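Basket scheme gets going at Filtthorpe

February 27, 2025

Filtthorpe's basket scheme is up and running, and what a start it has had! The idea is a simple one. Anyone in the village who wants a hand with the shopping gets a basket of store-cupboard food, packed at the old Villetti shop on the high street and carried round to the door. By closing time on the first day 86 households had put their names down, and the list by the till has had a second sheet pinned to it.

Eilif Sjögren, who has run the packing table since the trial in October, was beaming all morning. "We did the trial with carrier bags and they were hopeless," he told us. "The pasta went straight through the bottom and we had spaghetti all the way up Mill Lane. A basket stands up on its own, you can see what's in it from the side, and it comes back to us for the next lot."

The baskets are plain grey plastic ones with slotted sides, the sort plenty of us have had at home for years. They stack and they wipe clean, and you can get your fingers through the sides if the rim is awkward to grip. The village fund put up 2000 pounds for the first few months, and a raffle and a very popular cake stall nudged the total up to 2137. Well done to everyone who baked (and to everyone who ate).

What goes in changes from week to week, but there is always something for a proper meal and something nice to go with a cuppa. Pasta is the regular. Packet drinks have been a huge hit, and there are usually biscuits or a sweet treat of some kind, chosen by whoever is on shopping duty.

At the packing table:
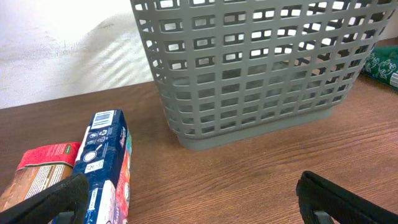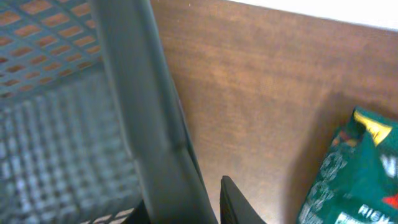
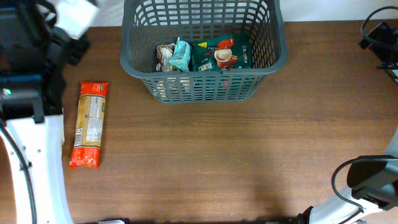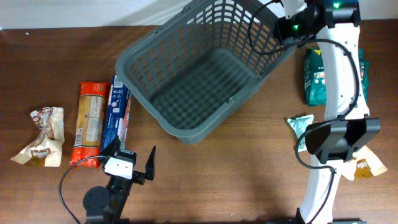 Packing has settled into a nice rhythm. Boxes and long packets are sorted first, then the soft pouches and small bags, and crumbly things ride on top. Eilif likes everything standing up where it will fit, so that people can lift out what they want without tipping the whole lot onto the worktop. He has also asked that tins be kept to 2 in each basket, having carried a heavy one up the hill to Skorkurent Cottages himself.

Alfredo Tiongson had one of the very first deliveries and rang us the same afternoon to say how pleased he was. "I'd only expected a few bits and there was enough for a good supper and then some," he said. "I've already told my sister to sign up, and I've offered to do the drinks packets next time. I have opinions about coffee."

There is talk of adding fresh bread as well. Suvarna, the bakery by the bridge, has been asked whether it could spare some rolls on delivery mornings, and we hope to have an answer in time for the next newsletter. Eggs have been suggested too, though Eilif would like to see somebody else carry those!

If you would like a basket, or know a neighbour who might, pop your name on the list at the shop or put a note through the door with your address and anything you can't eat. Please say if you have a dog that likes to meet visitors at the gate. Donations of unopened dry food can be left at the counter any morning, and pasta, rice, tea and coffee are especially welcome at the moment. Empty baskets should be left on the step for collection when the next one arrives.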